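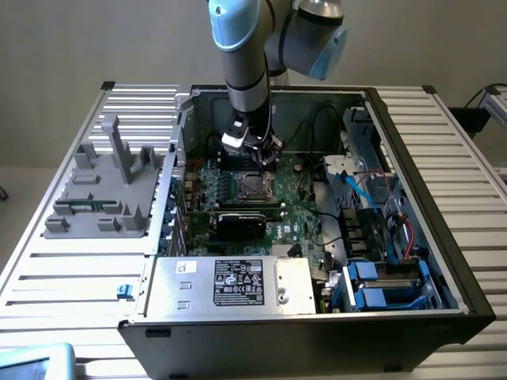

Gripper over the memory slots of an open desktop tower. The fixture stands to the left of the case.

Kollik is a task-level control and planning package for robotic assembly and disassembly of desktop computers. It was written by Leire Llorente and Milagros Casado at Drallholm, and is used with a single collaborative arm and a two-finger gripper. Its source is divided into a perception module, a planner called Retamal, and a motion layer that streams joint targets to the arm controller.

Perception

The perception module takes images from a fixed camera and estimates the pose of the computer case on the table. Two reference features are fitted first, the outline of the power supply and the inner edge of the chassis. The socket, memory slots and expansion slots are then located from a stored board model. Cables are not modeled as objects. They are segmented as a blocked region, which is recomputed before each approach.

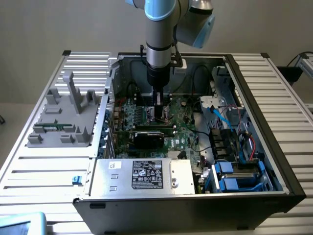

Retamal represents a job as a graph of part states. Each part has a seat in the computer, a seat in the fixture and a set of preconditions; a processor, for example, cannot be lifted until the load plate is recorded as open. The planner searches the graph for an ordering and passes one step at a time to the motion layer. If a step is reported as failed, the graph is updated and the search is run again from the current state. The default limit is three retries per step.

Motion and contact

Free-space moves are planned with a sampling planner and smoothed before execution. Close to a part, the controller changes to a compliant mode in which downward force is bounded and lateral error is reduced by a short spiral search. The change takes place 8 mm above the seat. Memory modules use a separate routine that presses one end and then the other — a single centered press was dropped in an early release.

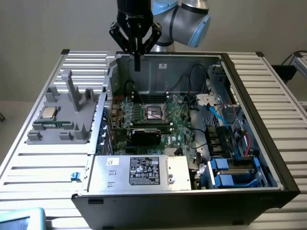

Arm at the rear of the case, with the CPU socket empty and a processor held in the fixture.

Tooling

Runs are recorded in the Gridport log format, which stores planner decisions alongside joint and force data. The regression suite contains 331 recorded steps and takes roughly 3 hours to replay. Replay checks state estimates and step ordering only; contact behavior has to be tested on the arm.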